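Section 4: Setting up your wedding booking in the Lirico client planner

Once your deposit has gone through and you've had our welcome email, you're ready to tell us about the day itself. Most couples do this over a cup of tea in one sitting, but there's no rush at all, and the planner saves each page as you go (so if the phone rings, let it!). Please have your ceremony time, your addresses and a contact number for the wedding party handy before you begin.

1. Sign in with the email address you used for your deposit and choose My Day from the top menu. If you booked by phone, your first password is the word Tonder followed by your four-digit booking number, for instance Tonder1313. You'll be asked to change it straight away.

2. Under Vehicles, check that the cars listed are the ones you chose. The Cirillo limousine seats the bridal party on facing benches, and the Gindel saloon is the one most people pick for parents. If something looks wrong, don't try to delete it yourself. Press Query This Car and we'll sort it out from the office.

3. Enter your pick-up addresses in the order you'd like the driver to visit them. Use the street address and not the name of the property, as a good many country driveways out our way share a name with the one down the road.

Note: If the driveway is gravel, steep or longer than 300 metres, please tick the Driveway box. We may ring you to arrange a quick look beforehand, and there's no charge for that.

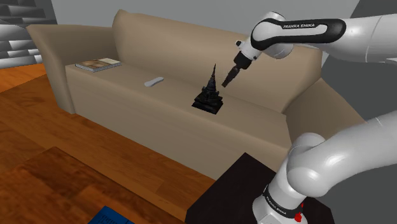

4. Enter the ceremony time. The planner works backwards from it and suggests when each car should arrive, allowing for the drive, getting everyone seated with their dresses tucked in, and a slow final lap if the photographer wants one. You're welcome to make the times earlier. To make them later you'll need to talk to us first.

5. Choose your ribbon colour. Ivory and white are always in stock, and any other colour needs to be ordered. For our February weddings, which are our busiest, we'd love your choice before Christmas.

6. Add any stops between the ceremony and the reception. Your hire includes 53 kilometres from the first pick-up, and the running total sits in the right-hand column so you can see how a detour to the beach or the lookout changes things.

Caution: Confetti, sparklers and smoke canisters mustn't be used in or near the cars. The leather and the paintwork mark very easily, and a cleaning fee of $400 applies where a car has to come off the road afterwards.

7. Press Send to Office. Your plan will show as Pending until one of us has read it through properly, and then it'll change to Confirmed and you'll get a copy by email. Print one for whoever is looking after the bouquets!

Changes after confirmation are covered in Section 5.

Page last updated Wed 28 August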